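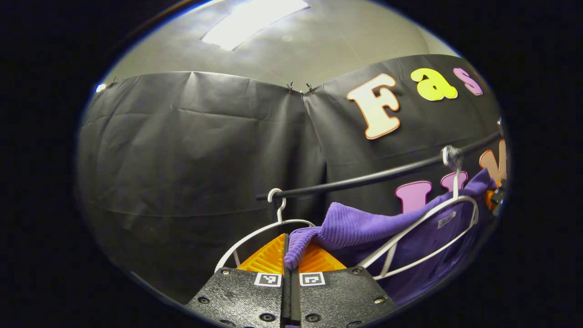 Ok-hee Seo was 12 when she first sat in a Dalsgaard, and she still lights up talking about it. "It smelled of oil and warm leather, and I thought, somebody drew every bit of this!" she says.

She has spent three years writing a history of the small Plillport car maker, which built just 604 cars before its doors closed. Her favourite chapter is on the Randdale saloon - a lovely, stubborn thing with a heater that took up half the footwell. "They lost money on every one," she says, "and the men I spoke to were still proud of it."

The book is nearly done, with two chapters on the Turnbridge works left to check. After that she wants to get her own Randdale running. "It needs a gearbox. Do you know anyone?"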